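Notebook - upholstery bench, Pindside workshop
15 Jan 2018

Started the wear and recovery checks on the tub chair from the Setow order. Customer complaint carried over from the last batch was that the seat fabric marks when anyone sits down and the marks stay. The order is for four chairs in the same brown, all for the Matos waiting room, so it needs settling before the other three are covered.

Seat foam first. Pulled the zipper at the back of the seat and measured the core at 100 mm at the center. Edge is the same within what the steel rule can tell. No skin left on the foam, glue line clean, wrap still attached all the way around. Put it back with the grain of the fabric running front to back, as on the cutting sheet.

Load test on the seat: 100 sits, same person, hands off the arms, stand fully between sits. Brushed the fabric toward the front before starting. Short creases show near the middle of the seat, running on the diagonal. They are shallow and do not line up with any seam. The diagonal says to me that the cover is shifting on the wrap and the foam is not at fault. If the core were going soft I would expect a dish in the middle, and the straightedge does not show one.

Backrest is a different matter. The cover gathers into a stack of horizontal folds across the curve. Part of that is in the design - the panel is cut long so it can go around a tight radius without pulling - but the Kastum drawing gives the allowance for a stiffer cloth than this one. The soft cloth has nothing to hold the extra length out flat, so it collects in ridges. On the drawing the finished width over the outside of the back is 610 mm, and the frame matches, so the error is in the cover.

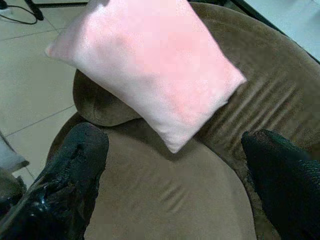

Tried a loose cushion on the chair as well, the pink plush one. The order calls for one per chair and I wanted to know how much seat it uses up. Laid on the slant against the arm it leaves most of the seat clear. Set square against the back it takes enough depth that a short person would be fine and a tall one would be perched. Suggest we tell Setow to supply them loose and leave the placing to the customer. No ties, no snaps.

The pile on the cushion is worth a note. It shades a lot depending on the light and which way it has been stroked, from nearly white to a warm salmon, and under the bench lamp two cushions from the same roll could pass for two dye lots. Check them flat, brushed the same way, by the window, before anyone rejects one for color. Same caution for the chair: the seat reads lighter than the back. I compared offcuts from the seat panel and the back panel side by side and could not separate them.

Color transfer, dry: rubbed a white cotton swatch on the seat and on the cushion. Nothing on either swatch. Damp test still to do. A pale cushion on a brown chair is the combination that will show it, so I do not want to skip this one.

Arms are good. The rounded fill is even left to right and I could not find a hard spot with the thumb. Piping was left off this model and I don't miss it.

Changes for chair two:
Shorten the back panel and split the take-up between top and bottom. Keep the old pattern piece until the new one has been fitted.
Add a strip of hook tape under the seat cover, front edge, to stop the shift.
Leave the foam as is.

Open questions - does Kastum want the drawing corrected or a separate one for soft cloths? Separate would be my preference, as the stiff version is still being made. Also need to know whether Matos has signed off on the cushion color or only on the sample card, which was shot under store lighting.

Damp rub goes on the bench next, then the seat again after it has stood overnight with no load. Chair two to be cut once the back pattern is redrawn, delivery still down for February.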